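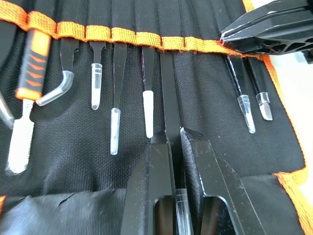 Storage and Care of Small Hand Tools in a Shared Workshop
Student project report, Department of Product Design, Plisstead College

1. Introduction

The electronics bench at Plisstead College is used by students from 3 courses. Until January, its small hand tools were kept in a deep drawer together with spare fixings, tape and cable ties. Students reported that picks and spudgers were hard to find and that fine tips were often bent or blunted by contact with heavier items. The purpose of this project was to compare the drawer with a fabric tool roll, and to recommend a method of storage that could be adopted across the workshop.

The project was limited to tools used for opening small casings, lifting clips and seals, and turning small screws. Soldering equipment, cutters and measuring instruments were excluded.

2. Background

Tool rolls have long been used by people who carry their equipment from place to place. Their main feature is a strap or row of pockets in which every tool has its own position. A roll can be opened flat on the bench, so that the whole set is in view, and then closed and put away in a space much smaller than a drawer.

The type chosen for the study is of black fabric with an orange webbing strap, stitched down at intervals to form loops. A loose flap at the bottom folds up along the lower edge of the roll. The choice of colour was discussed at the planning stage. Black does not show marks readily, but black tools are difficult to pick out against it, and many of the tools in question have black shafts. The orange strap was considered helpful in this respect, as it leads the eye to the point where each tool is held.

3. Method

Two arrangements were tried in turn. In the first, tools remained in the drawer, which was tidied at the start of the trial and then left to ordinary use. In the second, they were moved to the roll and returned to a loop after every task. A total of 24 students took part. Each was asked to find a named tool, use it on a practice casing and put it back. A short questionnaire was completed afterwards.

Tips were examined under a bench magnifier at the beginning and end of each arrangement. Caps and sleeves were fitted to the tips of pointed and hooked tools before they were placed in the roll. Clear plastic was preferred for the hooked picks, as the form of the tip can be checked without removing the cover. White caps were also used, and were found to be the easiest to see when dropped on the floor.

4. Results

Students found the named tool more quickly when the roll was in use. The difference was greatest for the picks, which look much alike when lying loose. Several students commented that an empty loop was noticed at once, whereas a missing tool in the drawer had gone unremarked until it was needed.

No new tip damage was recorded during the second arrangement. During the first, 2 picks were found to be bent and were withdrawn.

Certain difficulties were noted:

Caps were put down on the bench during work and not always replaced.
Thinner tools slid down in loops made for thicker handles - this was most marked when the roll was lifted by one end.
The fabric creased along the folds, and the lower flap did not always lie flat.

5. Discussion

The results support the use of a roll for fine tools, provided that the loops suit the handles they are to hold. Placing screwdrivers and other broad-handled tools together, with slender picks in the narrower loops, would reduce slipping. It is also suggested that a small dish be kept beside the roll for caps while the tools are in use.

The trial was short, and the students knew that the tools were being inspected. Some of the improvement may therefore be the result of greater care - a longer study would be needed to settle the point.

6. Recommendations

It is recommended that one roll be provided at each electronics bench, that the order of the tools be agreed and shown on a printed card, and that caps be checked at the end of each session. Spare caps should be held in the stores.

Contact: Plisstead College Workshop Office | © Plisstead College, Department of Product Design | Back to top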